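Brikel Flat-Woven Kitchen Towel, striped

Cotton. Sold singly or in packs of 2. Hanging loop on one short side, sewn in not glued.

Back in stock Jan 28, 2019. Last lot went quick, sorry to those who waited.

The basics: flat weave, no terry. Dries glasses without leaving fuzz, takes up less drawer room than a looped towel. Stiff out of the pack. Give it a few washes and it softens up, drinks more water too. Not a bath towel, please stop ordering it as one.

Woven for us by Ledesma, same mill as the Tulemden aprons. Stripes are woven in, not printed. Small shifts in stripe width from lot to lot, that is normal and not a fault. Edges may sit a bit uneven after the first wash, pull straight while damp.

Care. Machine wash warm, up to 60 degrees C for the greasy ones. Wash before first use. No fabric softner, it coats the cotton and the towel just pushes water around. Tumble low or line dry. Iron if you care about that sort of thing, Jessie Strachan in our packing room does hers and they do look nice.

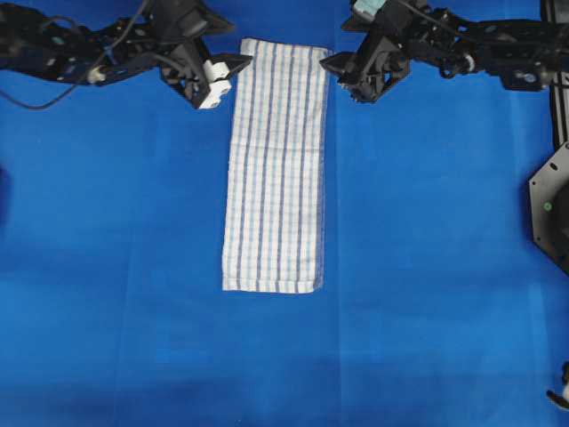 Can I use bleach on the stripes?
Chlorine bleach will fade them, so stick to oxygen bleach and keep the soak under 90 minutes.

Bulk and trade orders. Cafes, cooking schools, rentals etc. Trade price starts at 300 towels, mixed stripes ok. Write to Melahat Avcı on the trade desk, put the quantity and the ship-to zip in the subject line or it sits in the wrong inbox. Name tapes extra. Embroidery not before April, machine is booked.

Returns: unwashed, with the band still on. Washed ones only if there is a weaving fault, send a photo first to Effie Niven in returns. Loose thread at the hem is not a fault, snip it, dont pull.

Goes with: Biltine dishcloth (same cotton, looser weave), Tulemden apron, Brikel oven mitt. Mitt is out of stock in the gray, natural still avalable.

Ships flat in a paper sleeve. No gift boxes at the moment.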